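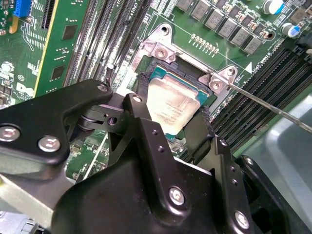 **Demonstration teaching** is the practice of showing a robot how to do a job by taking it through the movements, either by moving its arm by hand or by steering it from a distance with a set of controls. The robot records where its joints and fingers went, and what its cameras saw along the way, and a program is later fitted to those recordings so that the machine can attempt the job by itself.

## Two ways of showing

The older way is to take hold of the arm and simply walk it through the task, rather as one might guide a child's hand around the letters of the alphabet. It needs very little equipment and most people pick it up in an afternoon. The trouble is that the teacher's own hands and sleeves tend to wander into the camera's view, and a heavy arm is tiring to push about.

Remote control gets round this. The teacher holds a smaller copy of the arm, or a pair of handles, and the robot follows. The Hollholm handset, a well-liked design of this sort, weighs little and can be used sitting down – a real kindness in a long session. What it cannot do is pass on much sense of touch, so new teachers often press too hard.

## Computer repair as a subject

Work inside servers has become a favourite test for both methods. Processor sockets, memory slots and small screws sit close together, and a finger that strays a little may bend a pin or scrape the board. A screwdriver has to meet its screw squarely, and the gripper must keep out of its way.

The Trollow collection, put together under Zodwa Venter, holds 125 demonstrations of such work by 17 teachers, all of them on retired machines. Venter asked that clumsy attempts be kept along with the graceful ones, and her notes on how people recover from a slip are still warmly recommended to beginners.

## See also

- Ghumman method
- Saloner grip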